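The manipulation course at the Ullbridge Technical Institute enrolls 21 students each year, and by May most of them have moved their work out of simulation. Under the direction of Jeptoo Mussa, the class teaches a single arm to handle ordinary desk equipment.

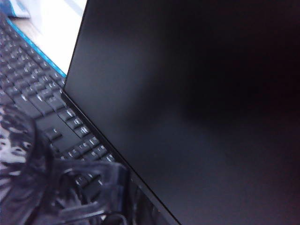 The gripper passes close over a laptop keyboard.

Each team is required to record 400 trials before its final review. Josphat Lukumay, a second-year student, keeps the log for his team and marks every attempt by hand.

"The students learn patience first," Ms. Mussa said. "The programming follows."

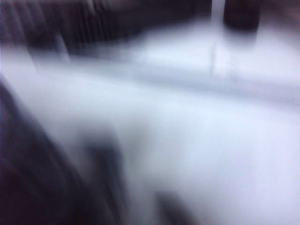
Teams are graded on consistency, and speed carries little weight. Kiprono Kaijage, who completed the course last year, now assists with the evening sessions, which run until 11. The institute plans to open enrollment to students from its Langat campus.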